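Kinance phone system: frequently asked questions

When does the old desk phone service end?
Desk phones at the Warncombe and Draltcombe offices will be switched off in September. Calls to your current number will ring in the Kinance app on your computer and mobile.

Do I keep my extension?
Yes. All 612 extensions move across unchanged. Voicemail greetings don't — you'll need to record a new one.

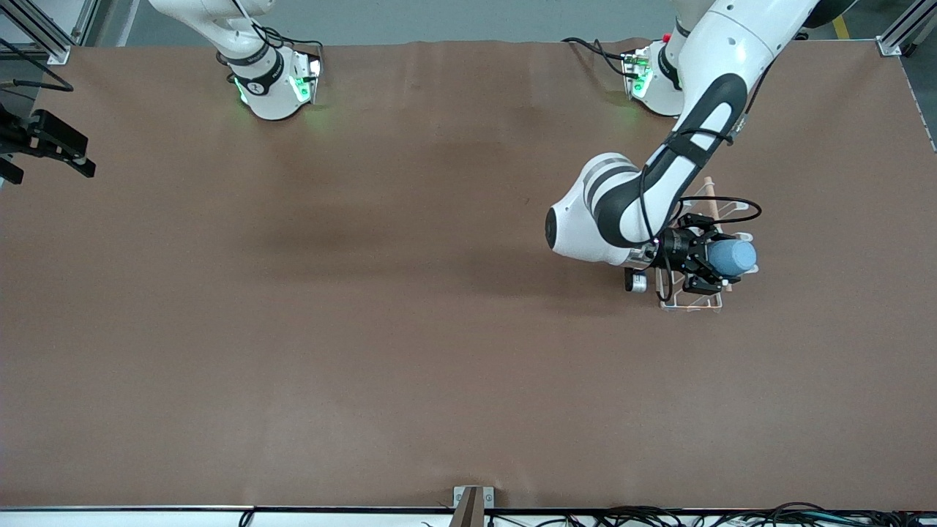

Can I use Kinance on my own mobile?
Staff may install it on up to three devices, including personal ones. Calls made in the app show your work number.

How long are recorded meetings kept?
Recordings are deleted after 14 days unless the organiser saves them.

Who do I contact if I can't sign in?
Call the service desk on extension 3718 and ask for Brijesh Kaushik.

Last updated 22 Apr 2025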